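Hello, I'm Victor Mfaume and I run Stenent, a little evening school for people who want to learn to mend their own clothes. I started in March with 2 borrowed sewing machines and a kettle, and I'd never taught anybody anything in my life!

These days we meet upstairs at Norðdahl, the old wool shop, and there's a proper timetable. Beginners do hems and buttons first, then zips (everyone dreads zips), and after that you bring whatever's been sitting in your mending pile.
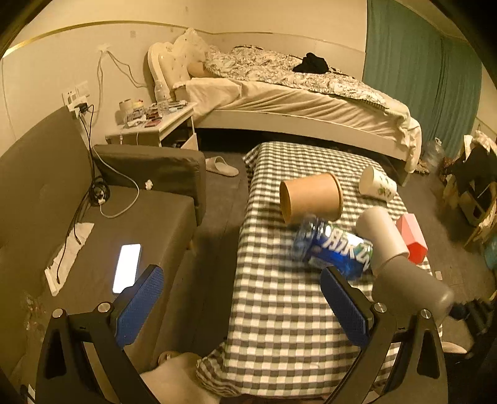

Do I need my own sewing machine?
Most of what we teach is done by hand, and you can use one of ours for the rest.

A course is 30 pounds for the term and you can join late - plenty do. I keep the groups small so I can get round to everybody, and I'm always glad to look at a moth hole. Darning is my favourite, I'll go on about it for hours if you let me.

Next beginners' evening is Tue 16 November. Bring a sock!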